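From: Antonina Lytvynenko
To: Linham house list
Subject: Re: Table by the bench

Arne Tiedemann wrote:
> Is the table by the teal bench staying? I have room for 6 at mine but nothing to put between the chairs.

It's staying — Sibel wants it next to the bench. The one from the Jirbridge flat is free, though. 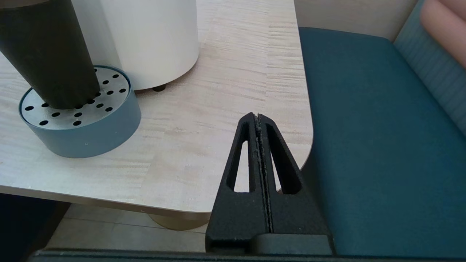
*Table corner and bench, pink cushion on the right*

The blue container with the perforated top stays too. If you want the Jirbridge table, tell Gudrun. She's asking 50 for it.

Antonina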